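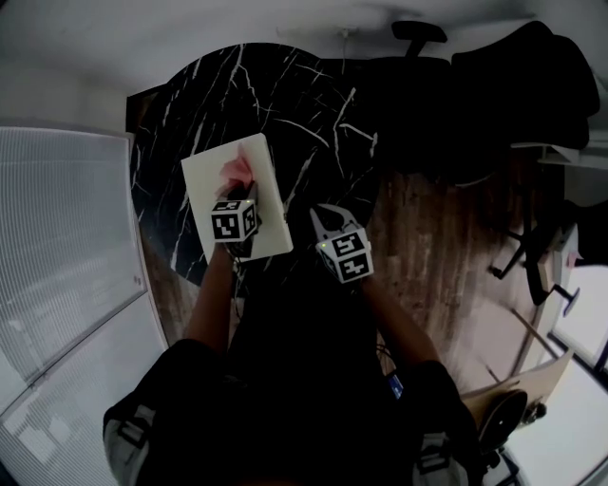 Whiteboard wipe set, README

Last update: May. Maintainer: Jinfeng Yuan (ask me before renaming anything, please)

What's in it
Cleaning small whiteboards at a table. Pick up board, wipe, flip, put down. Marks are dry-erase, mostly reds and blues, some left half wiped on purpose. 4,000 clips total, split over three rooms: Flokau, Cirillo, Sirholm. Elturar is not in this release, coming later.

Rooms
Flokau - round table, black marble top with thin white veins. Wood floor, office chairs. Daylight from a window so colors shift thru the day.
Cirillo - long gray table, no windows. Most even light of the three.
Sirholm - kitchen counter. Smallest room, boards bump the wall sometimes. Keep those, they're useful.

Boards
White, rectangular, unframed. 16 boards in the pool. Board 11 has a chip on one corner, don't throw it out, it's listed in boards.csv. Board 12 ghosts badly no matter what you use on it, so a "clean" label there means clean as it gets.

Labels
clean - no mark you'd notice at arm's length
smudge - color left but no readable line. Pinkish or reddish haze counts as smudge, NOT clean
marked - line or letter still readable
unsure - glare, hand in the way, board edge-on

One label per clip, taken from the last second. If the board is tilted go by the part you can see.

Files
clips/ by room
boards.csv board number, size, damage
labels.csv clip, board, label, who labeled
notes.txt my scribbles, mostly about markers

Known problems
- White veins in the Flokau table top got labeled as marker streaks in the first pass. Fixed most, probaly not all.
- Glare on the black top near midday, lots of unsure there.
- Cloth color not recorded for Cirillo. Sorry.
- Two boards swapped numbers on a Monday. Corrected in boards.csv, the clip names still have the old ones.
- Red marker is way over-represented. Blue ran out early.

Splits
Split by board. Don't shuffle clips across boards, the ghosting gives the answer away.

To do
green marker clips
second labeler for all of smudge
Elturar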